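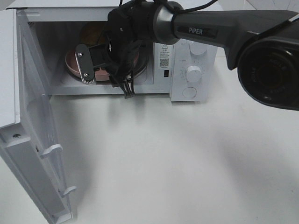 The case against rebuilding the Surnham towers

The four corner towers of the old customs hall at Surnham lost their upper stages well over a century ago. In January the preservation trust published a proposal to put them back. The drawings are competent, and the money appears to be within reach. I think the work should not be done, and the reasons are mostly technical.

Begin with the evidence. The trust relies on one engraving and one measured survey. The engraving shows the towers from the river side, with open lanterns above a bracketed gallery. The survey was made after the lanterns came down, so it records the stumps and nothing higher. Between the two there is a gap of 10 meters on each tower, and everything in that gap has to be taken from a picture whose maker gave the main doorway the wrong number of steps. Engravers of that period worked from sketches and filled in what they had not drawn on site. An engraving is fair evidence that a lantern existed. It is poor evidence for the profile of a molding, the pitch of a cap or the spacing of brackets.

The proposal fills the gap by comparison with the Orozco gatehouse, which still has its lanterns. The two buildings share a stone and probably a generation of masons. They do not share a plan. The Orozco towers are octagonal from the ground up, while those at Surnham are square to the level of the parapet and change to an octagon only above it. A lantern that sits well on one will not necessarily sit well on the other, and the change of section is the part for which no comparison exists. The drawings handle it with a plain sloped offset. It may be right. A stepped course or a small broached stop would be just as defensible.

Then there is the load. The surviving walls are rubble with a dressed face, bonded in lime. The core has been opened in 2 places, both in the northeast tower, and in both the mortar had washed out to a depth of 39 centimeters behind the face. The engineers propose to grout the core and run a ring beam around the top of each stump. Both methods are in common use. Both are also permanent for practical purposes, and neither would be needed if the lanterns were left off. The stumps carry themselves well enough. The heaviest intervention in the scheme is there to support the part that is conjecture.

Supporters answer that the hall looks unfinished, and that visitors take it for a ruin. The first point is true. The roofline is flat, the long front has nothing to stop it at the ends, and the proportions that the designer intended can be worked out only on paper. I would still keep it. The capped stumps have been the shape of the building for most of its life. The lead cappings are decent work in their own right, with rolled joints and a drip detail that has kept the wall heads dry, and the proposal would send all of them for scrap.

Birana is the usual precedent. The bell stage there was rebuilt from fallen stones, nearly all of them recovered from the foot of the tower and matched by their tooling and their setting-out marks. New stone was used for 3 blocks, each dated on its upper bed. That was reassembly, and I have no quarrel with it. At Surnham no fallen stone has been identified. It was probably carted off for the river wall, and the trust has not looked there.

It should look. The river wall at Sellorow, a short way downstream, has dressed blocks in its lower courses with curved faces that serve no purpose in a straight wall. They have never been recorded. A season of drawing at low water would cost very little next to the price of a single lantern, and if even a handful of those blocks proved to be cornice or bracket the argument would change, mine included.

In the meantime there is plenty to spend money on. The gutters behind the south parapet are undersized and back up in heavy rain. The cement pointing on the west front, put on within living memory, is pulling the faces off the softer stones and needs to come out by hand. The inscription over the river door has lost its last line to salts – it was legible in the older photographs – and the panel has no hood to shed water. The pointing is the most urgent of these, and it should be costed before any further drawings of the towers are paid for.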